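ハンドを3つ買って比べてみた話(結局どれを残したか)

2020年2月15日

前回の記事で「次はグリッパーの話を書きます」と言ってから、ずいぶん間が空いてしまいました。すみません! その間ずっと、家と作業場で物をつかんでは落とす生活をしていました。

比べたのは、Falsteadの平行グリッパー、Lacerdaの3本指、それからGumiaの交換式フィンガー付き2本指の3つです。アームはいつものRumerの卓上6軸で、コントローラーも付属のまま。手首に小さいカメラを付けて、その映像を見ながら手元のレバーで動かしています。自動でつかませるのはまた別の回にします(そっちはそっちで沼なので)。

先に書いておくと、私は工場の人ではなくて、趣味の延長でやっている人間です。なので可搬重量がどうこうという話はほとんど出てきません。お菓子とか、ペンとか、靴下とか、そういう物をつかめるかどうかの話です。

Falstead:まじめだけど、つまみ食いには向かない

箱から出して一番ほっとしたのがこれでした。ケーブルが1本で済むし、ネジ穴もRumerのフランジにそのまま合います。開閉も静か。夜中に回しても家族に怒られません。

指先が平たくて厚いので、箱ものは本当に気持ちよくつかめます。積み木なんかはほぼ失敗なし。ただ、机にぺたっと寝ている薄いものが苦手で、指の下に入り込まれるともうお手上げです。ペンを50回つまませたら、途中から私のほうが飽きました。

あと、指が短いせいで、器の中のものを取りにいくと本体のほうが先に縁に当たるんですよね……。買う前に気づけよ、という話ですが。

Lacerda:見た目は最高、でも場所をとる

3本指、かっこいいです。動いているところを見せると、だいたいみんな「おお」と言います。私も言いました。

丸いものは得意で、ボールもミカンも、ちょっとずれた位置から閉じても勝手に真ん中に寄ってくれます。靴下もうまい。ところが指を開いたときの直径がけっこう大きくて、隣に別の物があるとすぐ押してしまう。ごちゃっとした机の上では、狙った物に届く前に周りを片付けるはめになります。

重さもあるので、腕を伸ばしきったところで少し揺れます。止まるまで待てばいいだけなんですが、せっかちな私には向いていませんでした。

Gumia:先の細い指がとにかく便利

最後がGumiaです。正直あまり期待していなくて(説明書が薄い!)、しばらく棚に置いたままでした。使ってみたら、一番長く遊んだのがこれです。

黒い2本の指は先へいくほど細くなる形で、角ばった見た目のわりに、狭いところへすっと入ります。小さな包装のチョコバーみたいなお菓子を何本か使って、ステンレスのボウルに入れたり出したりを延々とやりました。ボウルの中に1本、外にも赤いのや薄緑のが転がっている状態からだと、どれを先に狙うかで難しさが全然違って、これがなかなか面白いです。

やってみて困ったのは指よりもボウルでした。内側がつるつるに磨かれているので、照明がべったり白く映り込みます。手首のカメラで見ていると、光の筋と包み紙の白いところが紛らわしくて、最初のうちは何度も見当違いの場所で指を閉じました。それでも指先が細いおかげで、内側の壁のすぐそばまで降ろせるのはありがたい。Falsteadだと縁につかえていた角度です。
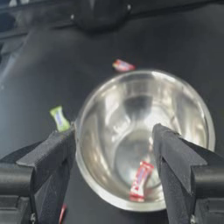
カメラの位置も地味に大事

3つとも同じカメラで試したのですが、見え方はだいぶ違いました。Falsteadは指が短いぶん手前がすっきり映ります。Lacerdaは3本目の指がちょうど真ん中に来てしまって、つかむ瞬間が見えないことがしょっちゅう。カメラを横にずらして、ようやく我慢できるくらいになりました。

Gumiaは指が大きく映り込みます。最初は邪魔だなあと思っていたのに、慣れてくると指先と物の距離がそのまま目で追えるので、かえって合わせやすかったです。ただし指の根元あたりに物が来ると隠れてしまうので、いったん手首を上げて見直すクセをつけたほうがいいです。

下に敷く布は濃いグレーにしています。白い机のままだと照り返しがきつくて、画面全体が飛んでしまうんですよ。布だとシワは寄りますけど、お菓子が滑っていかないので私は気に入っています。

耐久性のこと

Gumiaは開閉を1,000回こえたあたりで、片方の指の取り付けネジが少しゆるみました。締め直したらガタは消えたので、今は100回ごとに触って確認するようにしています。Falsteadは同じくらい使っても変化なし。さすがです。Lacerdaは400回くらいしか回していないので、まだ何とも言えません。

音は静かな順にFalstead、Gumia、Lacerda。Lacerdaは閉じきるときに「カツン」と鳴ります。昼間なら気になりません。

どれを残したか

いま腕に付いているのはGumiaです。細かい物や器の中の物を触りたい人なら、私はこれをすすめます。箱や積み木が中心ならFalsteadのほうがずっと楽だし、手入れもほとんどいりません。Lacerdaは友人に貸し出し中で、たぶん春まで帰ってこないと思います。

3月にGumiaから柔らかい指先の別売りが出るらしいので、届いたら同じボウルで試してみます。包み紙がつぶれないかどうか、そこが一番見たいところです。コメント欄で「これをつかんでみて」というリクエストも受け付けています。ただし豆腐は前に一度やって、後片付けが大変だったのでなしでお願いします!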